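Gredeo Demonstration Program — progress report to Odeck, November

The hand-held gripper has two padded fingers and records from the operator's point of view. Setup at the Jaster site included work with a printed marker board. 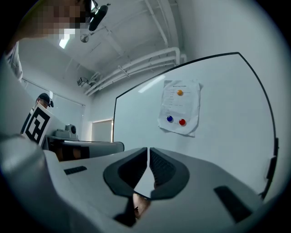

## Work completed

Operators recorded 498 demonstrations by hand during the period, against a target of 300. A further set was collected by remote control for comparison. Each operator completed a short training session before contributing to the main set.

Review by Dehghan is under way. Recordings in which the gripper's position could not be followed from start to finish have been set aside and will be repeated.

## Open items

- Remote control sessions remain slower than planned — operators report a delay when closing the fingers.
- Eight tasks are defined; written instructions for the last two are in draft.

## Next period

The program will extend collection to up to 1,000 demonstrations. No change to the approved budget is requested.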